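Search this site
Type and press enter

The Ferry to Stokis

7 min read

My brother left the house at Drosport to both of us, which was awkward as he was the only one who had ever wanted it. My sister took the early ferry from Jara and I took the late one, so she had the kettle on and most of the drawers open by the time I walked up from the wharf.

"There's 433 dollars in the tea tin," she said. "And a ticket."

The ticket was for the ferry to Stokis, one way, with no date on it. It was the old kind, grey cardboard with a hole punched in the corner. They stopped selling those when the company at Zekberg bought the boats.

"He never went to Stokis," I said.

"He might have meant to."

We put the ticket on the windowsill and got on with the work. She did the bedroom and I did the shed, where there was a dinghy with no bottom and more paint than anyone could use. He had labelled every tin with the room it was meant for. Some of the rooms weren't in that house. One said "landing". The place was all on one floor.

At noon it rained, and I came in and sat at the table with his papers. He'd kept his electricity bills in one envelope and his letters in another. The letters were nearly all from the same address in Stokis. I counted nothing and read only one, the one on top. It was about a leaking gutter. At the end it said the room was still there if he wanted it, and the kitchen had been done.

I took it through to my sister. She read it standing up, then sat on the bare mattress and read it again.

"Who does the kitchen up for a man who won't come?" she said.

"Somebody who thinks he will."

She wanted to ring. There was no number, only the address, so we agreed to go over in the morning and tell whoever it was ourselves. I didn't sleep much. The harbour light came through the blind and I kept going over how you'd say it on a doorstep.

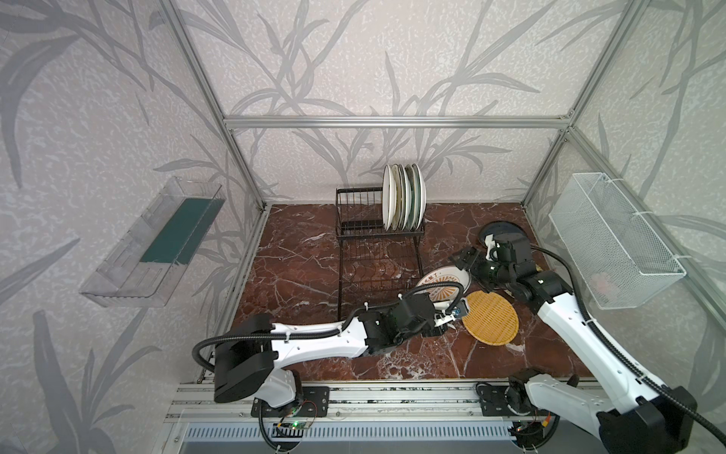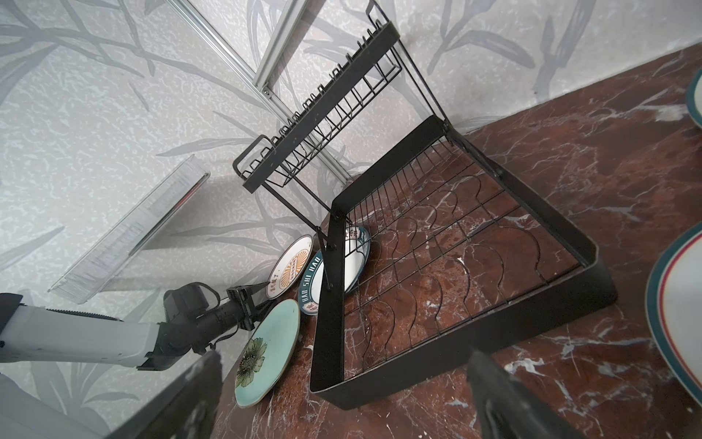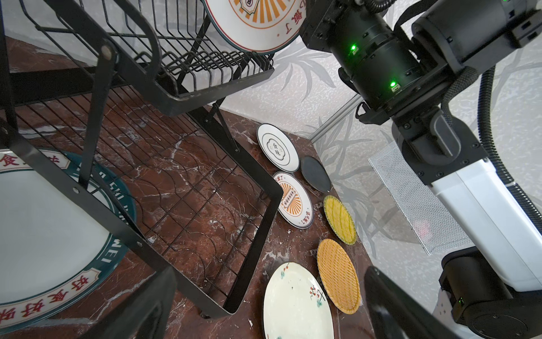
Grey leaves on the wall and a black rack for the dishes.

The woman at Stokis was older than I'd pictured, with a good coat on, as though she'd been about to go out. She looked at my sister and then at me and said, "You've got his forehead." After that we didn't have to say it. She had already worked out why two of us would come and not him.

She made us sandwiches. She told us they had met on a night boat when the engine failed and everyone had to sit in the saloon until a tug came. He had lent her his jumper. She'd asked him to come and live there ten years later, and he'd said after the summer, and he had gone on saying it.

"I wasn't unhappy," she said. "I'd like you to know that. He wrote very good letters."

My sister asked if there was a landing in the house. The woman pointed at the stairs. The walls up there were bare plaster.

"He was going to do it himself," she said. "He was particular about the colour."

My sister started to cry then, and the woman went and found her a clean tea towel. I looked out at her gutter. It was still leaking at the join.

We went back to Drosport on the afternoon boat. I carried the tin labelled "landing" out of the shed and put it by the front door with two brushes and a drop sheet. My sister said the house could wait to be sold until the end of March, and I said that would probably do.

In the morning I gave the man at the wharf the old cardboard ticket. He turned it over, looked at the paint tin, and let me on.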